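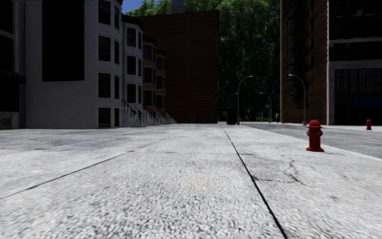 Simulated street block used in the sidewalk portion of our chore trials. Rowhouses and stoops on the left, curb and hydrant on the right.

**1/11** Nilteck is publishing a summary of its first review of outdoor and entryway chores performed by machines. The question put to our staff was a plain one: can a machine take out the trash, bring in a parcel and sweep the front walk without a person standing by? The summary follows in this thread.

**2/11** All work reported here was carried out in simulation. A total of 1288 runs were completed on street blocks of the type shown at the top of the thread. No result below should be read as a claim about performance on a public sidewalk.

**3/11** Two control programs were reviewed. Culidum was designed for moving goods between a shop floor and a loading door. Pretard was written for home use and includes routines for sweeping and for handling bins. Both were given the same body, the same sensors and the same list of chores.

**4/11** Travel along the sidewalk was the strongest area for both programs. Pavement joints gave no trouble. A branching crack like the one to the right of the long joint was at first treated by Pretard as a fixed obstacle, and the machine stopped in front of it. A revised setting corrected this.

**5/11** Fire hydrants were detected reliably at close range. The small ones farther up the block and across the road were often missed until the machine drew nearer. We regard this as acceptable at walking speed. It would need further work at any higher speed.

**6/11** Stoops remain unsolved. A row of entrance stairs with sloping handrails is ordinary in many older neighborhoods, and neither program could carry a parcel to the top of one on a dependable basis. Culidum completed 38 of its parcel runs in full. Each of those ended at a ground-level door.

**7/11** Sweeping produced mixed results. Loose leaves and paper were collected well. Stains were a different matter. Gray marks in the concrete were read as dirt, and Pretard returned to the same patch again and again. In one run it passed over a single slab 49 times before the time limit ended the trial.

**8/11** Trash bins were moved to the curb and back in most attempts on level ground. The usual fault was placement. Bins were left too close to a hydrant or partly over the curb edge, and a person would have had to go out and move them.

**9/11** De Luca, which runs the shop-floor side of the program, reports a more favorable picture indoors. Restocking low shelves and clearing empty cartons were completed under light supervision over a period of 40 days. Floors there are flat, lighting is constant and the layout seldom changes. Folding, wiping counters and sorting mixed returns are still done by staff.

**10/11** Our present position is as follows. Machines can assist with hauling and simple floor care where the ground is level and the route is known. We do not recommend unattended use for household chores that involve stairs, a shared sidewalk or a decision about what is dirty and what is merely stained.

**11/11** The next round of trials will add wet pavement, parked bicycles and people on foot to the simulated block. Results are expected in December. Questions on method may be sent as replies to this thread and will be answered during business hours.

Nilteck, Monday, July 16, 2018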